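Subject: Re: [trallberg-users] hand guiding or joystick for block pushing?
Date: 2026-09-25

Someone at Oltholm wrote:
> We want to teach sorting blocks by color. Is it better to hold the
> arm and guide it, or to drive it with the joystick? And how many
> demonstrations did you need?

Hello,

in Rakomstead we tried both since May. With hand guiding, my own hand was often in the camera view, and the policy learned badly from it. So now we do everything by joystick, with a plain rod as the tool and a wooden board bolted on the table.

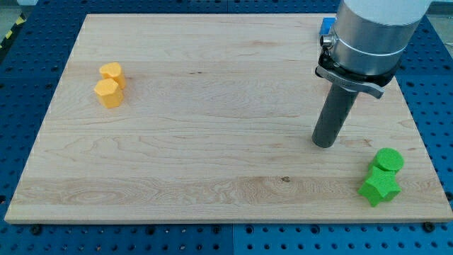

We have 798 demonstrations now, recorded by two persons. Please keep the rod low but never touching the board, otherwise the arm goes into protective stop and the recording is lost. Also push slowly. The star turns easily when you push it at a point.

Hand guiding I would use only for the start pose. In the Gittins recorder you must switch the mode before you press record, and then wait 5 seconds.

How do you reset the blocks between two recordings? We still do it by hand.

Regards,
Rakomstead lab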